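Stories > Short Fiction > The Front Counter

The Front Counter

6 min read | 2 comments

In the years when Vultotlow still had a police station you could walk into, I was the person you found when you walked in.
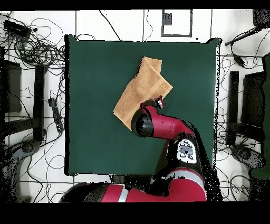
I wasn't an officer, I should say that early, as people have always been inclined to promote me. I was the civilian clerk on the front counter, which meant I had a stool, a bell, a ledger and later on a computer that did what the ledger had done but with more sighing. I took in lost gloves and found dogs. I wrote down the numbers of bicycles. When anybody was brought in properly, through the back, I generally heard about it from the constable when he came through to see if the kettle had boiled.

The business with the Karamanlidis money happened in October, in my second autumn there. Karamanlidis was the ironmonger's at the bottom of the hill, and if you are picturing one of those tidy places where the screws come in little plastic packets then you have the wrong sort of shop altogether. You bought screws there by weight, in a paper bag, and the bag had usually held something else first. The family had come over from Gonutard two generations back, bought the shop, and never got round to changing anything but the sign. They kept the takings in a toffee tin under the till. Everybody in town knew it was there, and I suppose that had always been what kept it safe.

Then one afternoon the tin was gone, with 700 pounds in it.

The sergeant went down himself. He was a large, slow, kindly man who wrote with his tongue between his teeth, and he was gone so long that I ate his sandwich, meaning to replace it. He came back with two pages of notes and a bag of hinges. Somebody had come in while the shop was empty, he said, leaned over, and walked out with the tin. There was no damage and nobody had seen a thing. He hung his coat up and looked for his sandwich, and I told him I'd had no idea how late he would be, and he went out again to the baker's without another word. I have thought better of him for that than for anything he did in uniform.

It was a little after four the next day when the old man came in.

I knew him, of course. He had driven the Jultlow bus all through my schooldays, and had once turned the whole thing round, with everyone on it, to go back for my recorder. He had been retired for years by then and had got thin in the way tall men do, so that his overcoat looked as if it was being looked after for somebody else. He took his cap off, waited until a woman had finished telling me about her cat, and then said he would like to be arrested, please, if it wasn't a bad time.

I asked him what for.

"The tin," he said.

Well, I ought to have rung the bell for the sergeant at once. There was a card stuck to the counter telling me when to ring the bell, and a confession was certainly on it. But he looked so tired, and the sergeant was on the telephone to Headquarters about radiators, so I lifted the flap and brought him round to my side and sat him on the spare chair by the heater. I gave him tea. He asked if he was allowed sugar, and I said I thought he was until he was charged.

"What have you done with the money?" I asked him.

He considered this. He said he had spent it.

"All of it? Since yesterday?"

"I had some things to see to," he said.

I asked what colour the tin was and he said he hadn't noticed. I asked where he had been standing when he reached over for it, and he said in the middle, as though the counter at Karamanlidis had a middle you could get at, when it had been blocked solid by a rack of watering cans for as long as I'd been alive. I'm not a clever woman, but I had been into that shop every Saturday of my childhood for my father's paraffin, and I knew very well that the only way to reach under that till was to come round by the paint, duck your head beneath the brooms and go down on one knee. This was a man who had needed both hands to get into the chair.

So we drank our tea. He told me about the bus, and how the long hill out of Jultlow used to ice over, and how one winter the passengers all got off and walked up beside him to lighten the load, chatting in through his window the whole way. He told me his wife had liked to ride in the front seat on her day off, there and back, just for the company. Then he turned his cup round a few times in its saucer and asked me, quite lightly, whether they let a man choose his own cell, and whether somebody came round of an evening to say goodnight.

I said I believed somebody looked in.

"That's what I'd heard," he said.

I did ring the bell then. The sergeant came through with ink on his cuff and I told him, in front of the old man, for I didn't think it right to whisper, that here was a gentleman who wished to confess to the tin. The sergeant looked at him, and then at me, and I shook my head perhaps half an inch. He pulled up a crate of lost property and sat down on it, very gradually, and got out his notebook, and for the better part of an hour he took that confession. He asked every question there was. He asked about the weather and about the old man's shoes. He wanted to know about the buses, and wrote that down as well, and when the constable came in to see about the kettle he was made to sit down and listen too.

At the end of it the sergeant closed the book and said that it was a serious matter and would need looking into. He could not see his way to a cell that night, the radiators being what they were. But he would need the suspect to report to the station at four o'clock every afternoon until further notice, without fail, and he hoped that was understood.

The old man stood up and put his cap on so that he could take it off again. He said it was understood.

They found the tin, I should tell you, as people always ask. It was in the shop the whole time. Somebody had moved it behind the putty to get at a mouse, and forgotten, and the family were so ashamed that they sent up a paraffin heater for the front office, which smoked, and which we were obliged to keep lit whenever one of them went by. Every penny was there. The sergeant wrote it up, crossed the matter through in red, and sent the form off to Headquarters with the radiator correspondence.

I don't recall anybody mentioning it to the old man. He must have known, as it was all over Vultotlow by teatime, and he bought his bread in the same queue as the rest of us. But at four the next afternoon there he was, wiping his feet, and I lifted the flap, and the sergeant called through from the back to ask whether the suspect had reported. I called back that he had. Then I wrote it in the ledger, with the time, and went to see about the cups.

He liked the chair by the heater, the old one, as the new one made his eyes water. On wet days he brought the biscuits.

700 shares | 2 comments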